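**PURNTON, November** – The Purnton Soup Swap is back for its 5th winter, and this year it's moving into a much bigger home! Starting this month, neighbors from Purnton, Bomthorpe and the farms in between will meet at the old Skemville Feed Hall to trade homemade soup, eat together and send plenty of extra quarts to people who can't get out when the roads are bad.

The idea is as simple as it was the first year. You make a big pot of soup at home, pack it in quart containers, and bring it to the hall by 4 p.m. You leave with the same number of quarts, all made by other people. Bring six of your split pea and you might go home with two chili, a borscht, a chicken and rice, and a couple of things you've never tasted before.

Last winter, swappers traded 1,312 quarts over the season. Another 480 went out by car to homes in both towns, which makes 1,792 in all and beats the winter before by a wide margin.

"I came the first time with one sad pot of lentils and went home with a full freezer," said Jhosep Bedoya, who now runs the swap. "People were standing in the parking lot trading recipes in the snow. We needed more room, and we needed a stove, and now we've got both."

The Feed Hall has been closed to the public for years. The Panicker family, who own the building, spent the summer fixing the roof and putting in a proper kitchen with a six-burner range and two deep sinks. They are letting the swap use it free of charge through the end of March. The old loading scale is still by the side door, and yes, kids may stand on it.

New this season is a tasting hour from 3 to 4 p.m. Cooks who want to share a sample can warm it up in the kitchen and set it out in the main room, with a card listing what's in it. Please write down nuts, dairy, shellfish and wheat in large letters. Meatless soups get their own tables along the north wall – last year they ran out first every single time.

Tasting works best when every pot has its own serving tools and plenty of elbow room. Cooks should bring a ladle and something to stir with, marked with their name on tape. Plain white utensils like the ones on the round wooden table here are fine for stirring and dishing out small samples, but they look so much alike that the tape really does matter! Bowls and cups for tasting will be at the door, and you're welcome to bring your own mug.

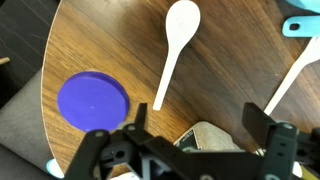 Drivers are still needed for the Bomthorpe route, mostly for the stretch past the grain elevator. A round trip takes less than an hour, and coolers are provided. Anyone who would like to receive soup, or knows a neighbor who would, can leave a name at the Purnton library desk.

Sign-up sheets for cooks are at the library and just inside the front door of the Feed Hall. First-timers don't need to sign up to come and taste. Parking is in the gravel lot behind the building, and the ramp is on the Skemville side.

**Contact:** Jhosep Bedoya, Purnton Soup Swap, care of the Purnton library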